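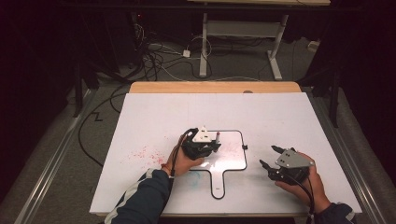

Against the Shared Whiteboard

My office at Kramer has 60 markers and 2 that write. I have come to admire the other 58, which turn up to every meeting and leave no trace — a model for us all.

Ladi Akinola wants a bigger board. I want a smaller one. Give people a postcard's worth of space and they'll stop drawing arrows between boxes marked "Process." Hanna Pawlak still takes her notes on envelopes, and I can read every one of them in December.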